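In praise of the slatted crate

By Chukwuemeka Odukoya

My grandmother bought her vegetables from a man in Tostside who kept everything in wooden crates, propped up at the back so that they leaned towards you like people listening. I must have been eight when I was first trusted to go there on my own with a list, and I still remember being far more interested in the crates than in the list. I came home without the onions. She sent me back, kindly enough, and I was glad to go.

I've been thinking about that shop because so much of what we buy now comes sealed in film, lying flat under a hard light, with a sticker telling us how to feel about it. I don't want to be a snob — I buy the bagged carrots like everyone else when I'm in a hurry. But a vegetable in a tilted crate is being shown to you, and I do think we choose better, and cook better, when we've had a proper look first.

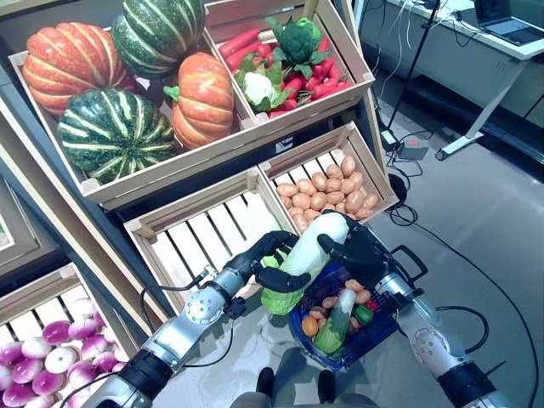
Turnips, potatoes, peppers and a napa cabbage among the wooden crates.

Look at what a bit of pale wood does for a turnip! I can't think of a vegetable more in need of help, and yet a mound of them with those magenta shoulders could stop me on my way to something else entirely. Chilli peppers look after themselves, being so red and so shiny, but potatoes are plain brown things and they too gain a great deal from being heaped up and tipped forward a little. The pumpkins are artificial, and I don't mind in the least. A display is allowed some decoration, and you wouldn't want to be lifting the real ones up to a top shelf every morning.

I will even put in a word for the empty crate. The big shops are frightened of a gap and will spread three lettuces across a yard of shelf to hide one. I find a bare crate rather restful, with its slats showing and its neighbours full on either side. It gives the eye somewhere to sit down.
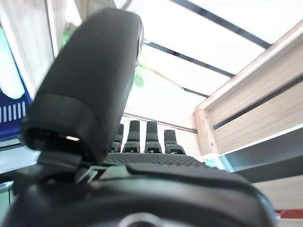
My other reason for loving wood is that it can be mended. I had a crate from Jatoi for 15 years, first for apples and then for shoes, and when a slat split I knocked in a new one with two nails and a borrowed hammer. It has gone to my niece, who keeps her records in it. I can't imagine handing down a plastic tray.

So if you have a greengrocer near you who still leans the crates forward, do go in, even if you only need a cauliflower. Take your time over it, and try to remember the onions.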